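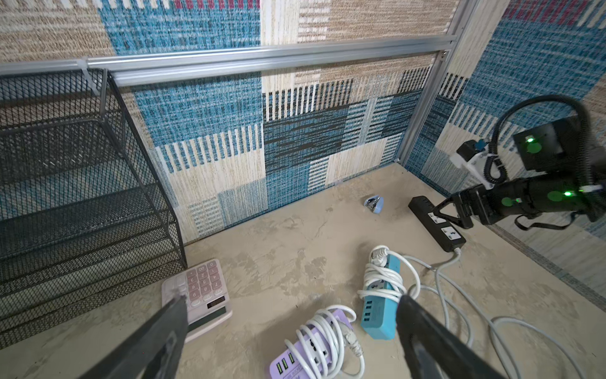
Prendberg Open Doors, and why I came home with a bag of paper

Posted November 6, 2018 in Day Trips, Making Things

I had been meaning to go to the open day at the Prendberg paper mill for so long that my sister had stopped believing the place existed. They only open the doors to visitors once a year, in October, and every October something had come up – a cold, a wedding, one memorable flat tire. This time I put it on the calendar in ink, packed a sandwich, and left the house before it was properly light.

The drive is lovely once you get past the interchange. The road follows the river for the last stretch, and the maples were at that stage where half the leaves are still up and the other half are all over the windshield. Parking is in a mowed field across from the mill, and a very cheerful young man in rubber boots waved me into a spot that I was quite sure was a puddle. (It was a puddle.)

Tickets were $8 at the gate, and that gets you the tour, a cup of something hot, and a little booklet with the history of the mill in it. I bought mine from Shakuntala Sachdeva, who runs the visitor side of things and seemed to know half the people in line. She asked if I had been before, and when I said no she put me in the early tour with Ferhat Taşdemir and told me to stand near the front if I wanted to hear anything over the water. That was excellent advice and I pass it along to you.

Ferhat is the vatman, meaning he is the person who stands at the vat and forms the sheets. He has been at it long enough that he talks to you the whole time without looking at his hands. The stock, as they call it, looks like very thin oatmeal. He dips the mould in, brings it up level, gives it a small shake one way and then the other, and there is a sheet of paper lying on the wires where a moment before there was a tray of cloudy water. I must have watched him do it a dozen times and I still could not tell you exactly when it happens.

A boy in our group asked how he knew how thick to make it. Ferhat said he listened to it drain, and then he let the boy lean in and listen too. The boy nodded very seriously. I leaned in as well, once the children were done, and heard dripping.

From the vat the sheets go onto felts, and from the felts into the press, a big iron screw affair painted green that takes two people to close. Noelia Pastor was working the press that day with Taner Değirmenci, and they had a nice rhythm going, with a good deal of teasing about who was doing more of the pulling. When they had it tight the water ran out across the floor in a sheet and we all hopped back. Wear shoes you don't mind about! I wore the suede ones, and I have learned my lesson.

Upstairs is the drying loft, and I could have stayed up there all afternoon. It is one long room under the roof with shutters down both sides, and the paper hangs over ropes in little bunches they call spurs. They open and close the shutters depending on the weather, and someone has to come up and do it even in the middle of the night if the wind changes. It smelled of old wood and clean laundry. My knees did not care for the stairs, which are steep and have a rope in place of a handrail, so do think about that if you are bringing an older relative. Shakuntala told me afterward that they are happy to show people the ground floor only, and she takes $10 off nobody's hands for that – you just tell her at the gate and go in free.

There was also a room for trying it yourself. Ye-rin Heo teaches the workshops there through the year, and she had set up small vats at a height that suited the children and was murder on everyone else's back. My first sheet had a hole in it. My second had a thumbprint. For the third she stood next to me and said, "Slower going in, faster coming out," and it came out so nicely that I made a bit of a fuss about it and a lady at the next vat clapped. You can have petals or onion skins mixed in if you like. I kept mine plain.

Lunch was in the old rag store, where the Kimetlow bakery had a table. I ate my sandwich in the car out of a sense of duty and then went back and had a plum bun anyway, and then a second one for the road, which did not make it as far as the road. The coffee was weak but very hot. I shared a bench with a retired bookbinder and his dog, Sepp, who slept on my foot, and we had a long and enjoyable talk about glue.

The shop is small and dangerous. They sell the mill's own sheets by weight, along with a line of colored envelopes called Mellura that I had never come across, in the softest grays and greens. I bought a bundle of offcuts, a packet of the envelopes, and one large sheet with a deckle edge that I have no plan for at all. It is on top of the wardrobe at the moment so that the cat can't get at it.

A few practical things for anyone thinking of next year. The early tour is the quieter one. The restrooms are across the yard and there was a line by noon. They do take cards in the shop but only cash at the gate. Bring a flat folder or a piece of stiff cardboard if you mean to make a sheet, as they hand it to you damp between two pieces of felt and want the felts back by mail. Mine went back yesterday, with a thank-you note written on one of the offcuts. The ink feathered a little on the capital letters, so I am going to try the harder pencil next.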